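Kitchen Tips | Appliances and Automation
Reading time: 3 minutes

Can a Machine Make Breakfast Yet? Guidance for Households

The Mullis Home Advice Service receives regular questions about whether kitchen chores can be handed over to a machine. The answer depends on the chore. This page sets out what may reasonably be expected at present, and how a kitchen can be arranged to suit both people and automatic equipment.

Chores that machines handle well

Timed and repeated work is the safest choice. Dishwashers, bread makers and programmable coffee makers have done their jobs for years with little supervision. Robot vacuums also belong in this group, provided that cords and floor mats are lifted first. Readers in the Zollstead area should note that our April appliance check covers all of these.

Chores that still need a person

Robot arms can now pick up many household objects, and some can open a drawer or wipe a counter. Results vary with the object. A mug in a known place is a fair task. A hot pan with a loose lid is a much harder one – the arm must judge weight, grip and balance together, and a small error may cause a spill. Yevhen Palamarchuk of our kitchen safety desk advises that no arm be left alone with a live heating element, whatever its maker may claim.

Arranging the breakfast station

1. Place the appliance on a flat, steady surface and leave the space in front of it clear. Arms and elbows need the same room.

2. Choose controls that can be felt as well as seen. Ridged knobs are easier to grip and turn than a smooth touch panel, for older hands and for grippers alike.

3. Consider how many separate actions a combined appliance calls for. A grill lid must be lifted, a pan steadied and a knob set, often within the same few minutes. Where the knobs sit close against the pan, set them before the pan becomes hot.

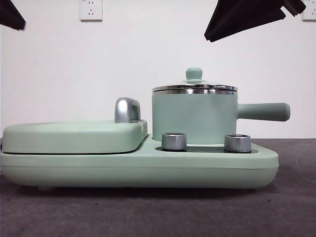 4. Keep pan handles turned away from walkways. A long handle that reaches past the end of the base is easy to hold, and just as easy to catch with a sleeve.

5. Unplug the appliance and allow it to cool before wiping. Cleaning around knobs and seams should remain a job for a person with a damp cloth.

Before purchasing

Ask the seller to demonstrate the exact chore required, with a pan of similar size and weight to your own. Despina Kourkoulas, who manages our Kettler advice counter, recommends asking to see the task repeated on a second visit. Written questions may be left at the counter until 4 p.m. on any Monday.

Contact the Advice Service | © Mullis Home Advice Service | Back to top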